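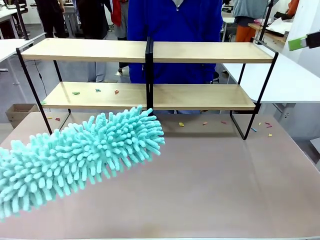 Set-up Guide > Shelf Dusting

3 min read

Section 3: Your first dusting run

Hi again! If you've made it through Section 2, your Sollus arm is bolted down and Natália has signed off on your stop button. Now we get to clean something.

1. Put the two-tier practice shelf on the big table. Both side frames need to sit flat.

2. Scatter paper scraps on the lower board and on the tabletop. Mix up the colors and spread them out, because a neat little row teaches you nothing about how the duster reaches.

3. Fit the chenille duster and tug it once. I skipped the tug my first week at Brundalell and spent lunch fishing it out from behind a desk.

4. Load program 269 and set the speed to 2. Please leave it at 2 until you've done 9 clean runs in a row (yes, I check the log!).

5. Press Start and watch the lower board first, especially next to the divider post. That corner is where the loops like to snag.

6. When the arm parks, pick up whatever is left by hand and write down where it was.

CAUTION: Never reach between the shelves while the arm is live, even for one tiny scrap. Press Stop, wait for the light, then reach.

NOTE: It's fine for coworkers to watch from behind the shelf during practice, as long as hands stay off the boards.

What this means for your shift

People ask me this more than anything in the steps above, so I'm putting it in the manual. The arm takes over the long shelf rows. You keep the fragile stuff, the final check and the say on whether a shelf is done. Your shifts will have more walking and note-taking and a lot less reaching, and my shoulders are pretty happy about that. I did miss the quiet of doing a whole row myself, and I still do one now and then.

If a run goes odd, save the log and come find me before you change any settings.

Bohumila Urban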